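Skudance Pastel Cube 3x3
Item 472 — in stock, ships in 4 days

I've sold puzzle cubes out of my little shop long enough to be picky about them, and this is the one I keep next to the register for myself. It's the Skudance in the soft pastel set (I also carry it in the regular bright colors, but the pastels outsell those every December, and I get why!). The turning is light without feeling floaty, and it has a bit of a click when a layer lines up, so you can do it half asleep on the couch.

It comes with a drawstring pouch, a fold-out sheet for beginners and a spare set of stickers. Muchen Cui, who teaches my evening cube class, rewrote the sheet for us in 21 steps, and I've watched total beginners get through it before closing time. The sheet isn't sold separately, sorry — I get asked a lot.

If you're deciding between this and the Woleck, the Woleck is faster and louder and costs more. Get it if you're racing. For a gift or a desk, I'd stay with the Skudance every time.

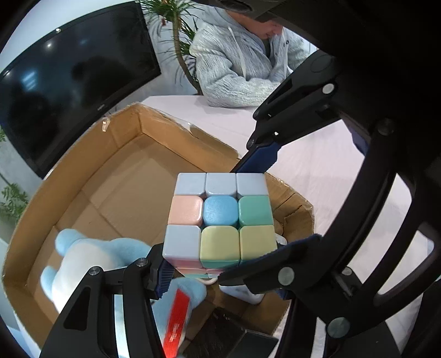
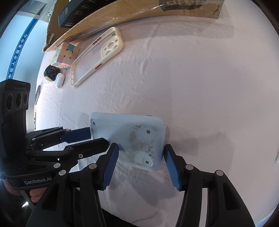
Colors are what people write to me about most, so let me try to help. They're pale, and some sit pretty close together, which makes a lamp a good idea if you solve at night. On the cube in the first picture you've got pale blue-gray across the top row and a sky-blue center right under it, so that's how close the two blues run. The peach-pink and the mint are much easier to tell apart. If you'd like more contrast, pick "bright" from the menu when you order.

Replacement stickers are item 226. Returns are fine as long as the pouch comes back too.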